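The long way round to a tidy kitchen

I moved to Brallberg in September with a van full of boxes and a firm belief that I was a tidy person. I'd lived in the same flat for 20 years, you see, and when you've had that long to find a home for the potato masher, you stop noticing how much of it you own. (I own 4. I don't even like mash that much!)

My new neighbour, Wiroj Rungrueang, came round on the second evening, looked at the boxes and asked what I cooked most. Soup, I said. Toast. He told me to unpack for soup and toast, and leave the rest shut for a month. 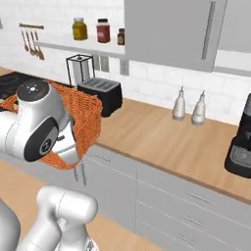 So I did, and it was bliss. One big pan, one good knife, a ladle, the bread board. I kept wandering in just to admire the worktop. By week three I'd opened a single extra box, and that was only for the cheese grater.

The hard part was the rest of it. My friend Lertchai Khamphan drove over from Manole to help me sort, and we got stuck for nearly an hour on a fish kettle that belonged to my aunt. I've never poached a whole fish in my life — but she did, every Christmas Eve, with the radio on far too loud. I kept the kettle. The fondue set went, and so did three of the mashers.

There are still two boxes under the stairs, taped up and labelled "kitchen, misc". Lertchai wants to take them to the charity shop unopened. I've told him he can have them after Easter, once I've had a very quick look inside.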